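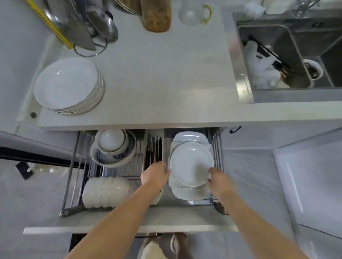 Slide 1. A plate going into the pull-out rack below the counter.

Notes for the Clornetside evening talk, February. Putting the dishes away in a small kitchen.

Leave slide 1 up while people sit down. Start when the door is closed. Check the people at the back can hear.

OPENING

Thanks for coming. Last time we did pantry shelves. Tonight is shorter and it's all about dishes: plates, bowls, chopsticks, the big spoons. Things that get used and put away every day of the year. I want to talk about the putting away, which gets less attention than the washing.

Say early on that I'm not selling racks. The Humby leaflets on the side table are there for the measurements on the back page. Take one if you want one.

Look at the slide for a minute. The drawer is pulled out under the front of the counter and the plate goes down into its slot on edge. The rest of the plates are in a stack on the counter, to the left, and the sink is to the right. Short distances. That's most of what I have to say about layout, so if you have to leave early you've had the main part.

PLATES ON EDGE OR IN A STACK

Ask for hands: who stacks, who stands them up? (At Berhe it was nearly all stackers.)

Stacking takes up less width. It's fine if all your plates are the same size and you take from the top. Trouble starts with mixed sizes, when the one you want is at the bottom and you're lifting 8 plates with one hand to get at it.

Standing them in slots costs you width and you need a rack that fits. Measure the plate across the rim before you buy anything, then measure the drawer with the runners included. I got this wrong in my own kitchen. The rack fitted and the plates stood a finger too tall, so the drawer stopped halfway in. It went back to the shop.

Deep plates and pasta plates need a wider slot than flat ones. Try one in the store if they'll let you.

If you do stack, keep it to one size per stack and put the stack where your hand already goes. Don't put a stack on a high shelf if anyone in the house has bad shoulders.

THE DRAWER ITSELF

Open it all the way before you start. People load a half open drawer and then can't reach the back row, so the back row stays empty and the front is crammed.

Load from the back. Plates first, then bowls, then the small stuff. Cutlery last, all in one go.

Steady the drawer with your free hand if it's on old runners. Ferkano-type soft-close runners (somebody always asks) will hold still, but they cost more and need the side panels to be square.

Weight. A full drawer of plates is heavy. Look at the screws once or twice a year and tighten them.

Pause for questions, then next slide.

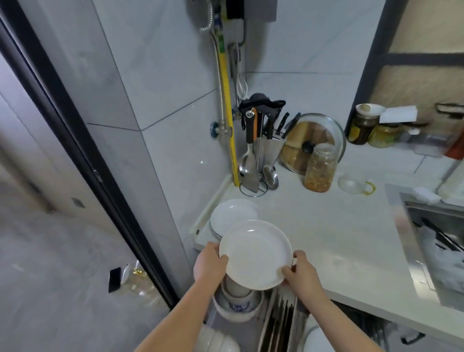
Now bowls. Bowls don't stand on edge well, so stack them and give them an open spot under the counter, low down, next to the rack if there's room. Patterned and plain can go together if the shapes match. If they don't nest properly, split the stack. A crooked stack of bowls is how I lost a good one.

Chopsticks and other long things want a narrow slot to themselves. Upright if you have the height. Make sure they're dry first, bamboo and wood especially, and leave them out overnight if you're in doubt.

THE BACK OF THE COUNTER

Ladles, spatulas, slotted spoons: upright in a holder against the wall. I keep 9 in mine and that's too many. Pull them all out once in a while and see which ones you forgot you had.

Knives in a block, next to the holder or close by. Three good ones will do for most homes. Handles facing out toward you.

Pot lids are the hard one. They roll, they slide, and they take up a whole shelf if you lay them flat. Lean them against the wall at the back or get a wire lid stand. Cutting boards can lean in the same place. Let a washed board stand on its edge so air gets to both sides.

Jars you use daily can stay on the counter. Anything else goes up on a shelf.

Whatever you keep back there, leave the front clear. You need somewhere to set down a pile of plates while the drawer's open.

THE SINK

Short section. Empty it before you put things away. Otherwise there are two more forks and a lid to do after the drawer's closed, and they stay in the sink till morning. Sponge up on the rim to dry. Strainer out, rinsed, back in.

A ROUTINE

This is the one I use, 365 days a year if you count the ones when I'm late with it.

Before breakfast, clear the rack. Plates to the drawer, bowls underneath, chopsticks and cutlery in their slots.
Wipe the counter front to back.
Anything that has no place gets left out, and on the weekend I find it one or get rid of it.

Takes less time than the kettle.

QUESTIONS

Likely ones: dishwasher racks (same order, back first), lining the drawer (yes, cork or rubber, cut to size), children's plates (bottom drawer so they can reach).

Remind them the room has to be clear by 9. Chairs go against the back wall. Leftover leaflets in my bag.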